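Testers wanted: two-arm tabletop cleanup kit, people who are hard to impress preferred

Posted in: Calls for participants / Paid studies
Contact: Eetu Lahtinen, Skeltlow

We are looking for people to spend time with a product we did not make and do not sell, and to tell us whether it does what the sales page says.

The product is the Wistine desk kit. It is a pair of robot arms with grippers, a controller, a set of mounting parts and a yearly software plan. The pitch is that you put it by a desk or a break table, somebody eats lunch, and the kit clears up. Wistine says it can be set up by "anyone comfortable with a phone." It says it handles "everyday mess." It says the thing gets better the longer you own it. We have read those three claims many times now and we still can't say what any of them would look like if it were false, and that bothers us.

Skeltlow is a small review shop. We write long reports for offices, clinics and schools that are thinking of spending money on equipment like this. Our readers pay us, the makers don't. Wistine has lent us nothing. We bought the kit at the listed price and we bought the software plan too, because half the complaints we hear about this sort of product are about the plan.

What we have so far is our own opinion, and our own opinion is not worth much. We've been around arms like these for years. We know without thinking which way to turn a bottle so a gripper gets hold of it, and we do it without noticing. That makes every robot we test look smarter than it is. So we need people who don't have the habit.

Who we want

Adults who eat lunch at a desk and have opinions about it. Office workers, people who work from home, cleaners, cafeteria staff, parents of teenagers. If your job is cleaning up after other people we would especially like to hear from you, and you will be listened to ahead of the rest of us.

You do not need to know anything about robots. If you've built one, or written software for one, please don't apply for this round. There will be a separate one for you and it pays the same.

We also don't want fans. If you have already decided home robots are going to change everything, you'll forgive too much. If you've decided the whole field is a swindle, that's a closer call, but you do have to be willing to write down "it worked" when it works. Two of us here started out in that camp and it took some practice.

What you'll do

You come in for one session, which lasts half a day. We want 48 people in total for this round, in pairs where we can manage it. You'll be in the same room as our regular staff, who will be getting on with their own work. It isn't a lab with a glass wall, it's a carpeted office with cables in it, so wear shoes you can walk in.

The first part is setup. You get the box, the printed guide and the app. You get no help from us for the first stretch. We write down where you get stuck. Please don't be polite about this. If page four makes no sense, say that page four makes no sense. The guide is, in our view, bad, but we would like to find out whether it's bad for everyone or only for people who skip ahead.

The second part is the tables. We lay out the leftovers of a meal or a snack and you ask the kit to deal with it, using whatever words you'd use at home. Some tables are easy. Some are what people really leave behind. You decide what goes in the trash, what gets kept and what gets put back, and you tell the machine. Then you score what it did.

You should know before you apply that the food is real. There will be shellfish in some sessions, and shells, and the smell that goes with them. If you have a shellfish allergy or can't be near it, tell us on the form and we'll put you in a session without any. It won't count against you.

The third part is a talk, one on one, recorded as audio only. What would you have paid for it? What would you have done by hand in the same time? Would you have left it running while you went to a meeting? We're not looking for nice quotes. Most of what people tell us never gets quoted at all, it goes into how we weight the scores.

Why the tables are messy

Every demonstration we have been sent by anyone, Wistine included, shows a cup, a bottle and maybe a banana peel, set well apart on a clean surface. The arm picks up the cup. The arm picks up the bottle. There's music. I don't doubt that the arm picked up the cup. What I doubt is that a person who owned the desk would call it clean afterward if lunch had been anything more than a cup.

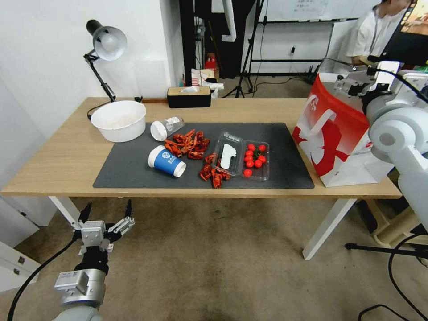

Shells are the hard case, and so is food that is still good. A red claw and a cherry tomato are both small and both red, and one of them is garbage. A person sorts that out without slowing down. The sales page says the kit "understands what you want to keep." Fine. We'd like to see it leave eleven tomatoes alone while it clears the crayfish lying next to them, and we'd like you to be the judge of whether a squashed one matters. A clear plastic container opened flat is its own problem, since even people knock those. And a paper cup lying on its side is not the same job as a paper cup standing up, whatever the brochure thinks.

We also leave things on the desk that should stay there. A lamp, a tissue box. A cleanup that takes the tissue box with it is not a cleanup. The sales page has nothing to say on that subject.

I should be fair here. The gripper hardware is decent for the money. The two-arm idea makes sense to me, because a lot of table clearing is holding one thing while you move another. The earlier kit we reviewed, the Narimholm single arm, was sturdier but slower to set up, and our readers mostly sent it back. If the Wistine kit turns out to be good, the report will say so on page one. I have been wrong about equipment before and I've printed that too.

What you'll get

Pay is a flat fee for the session, sent by bank transfer within two weeks. The amount is on the sign-up form, and it's the same for everybody. Travel inside the metro area is covered if you keep the receipt. Lunch is provided and is separate from the lunch on the table. People ask.

You will not get a kit, a discount on a kit, or a coupon for the software plan. You won't be asked to post about it. You'll get a copy of the finished report, which runs to roughly 2,000 words plus the tables, before it goes to subscribers. If you think we've gotten your session wrong you can say so, and we either fix it or print your note next to ours.

What we record

There are cameras at the arms and others in the room. They're pointed at the desk, but hands and sleeves will be in view, and sometimes a face. We keep the video for our own scoring and delete it once the report has been out for a year. We don't pass it to Wistine. This matters more than it sounds. The software plan, in the small print, asks for permission to upload what the kit sees so that it can "keep improving." We've turned that off on our unit, or at least we have moved the switch that claims to turn it off, and Seppälä, the outside firm we use for network checks, is looking into whether the switch does anything. They'll publish their part separately. If they find that it doesn't, we'll contact every participant before the next session and anyone who wants out gets paid in full.

Safety

The arms move slowly and they stop when you push on them. We have pushed on them a lot. You'll still be asked to keep your hands off the mat while they're moving, tie back long hair and take off dangling jewelry. There's a stop button and it will be beside you the whole time. If you press it for any reason, including boredom, we note the time and carry on.

How to apply

Fill in the form linked from the Skeltlow front page. It has a box that asks what you last had for lunch at a desk and what was left over when you finished. Answer that one in full. It's how we build the tables, and dull answers are as useful as odd ones. Please don't send a resume.

Sessions start in December and run until the places are filled. We'll write back to everyone, including those we can't use.

If you work for Wistine or for a company that sells their kit, you can't take part, but you're welcome to write to me with anything you think we have wrong. So far I've had one reply from them and it was an invitation to a webinar.

Eetu Lahtinen
Equipment reviews, Skeltlow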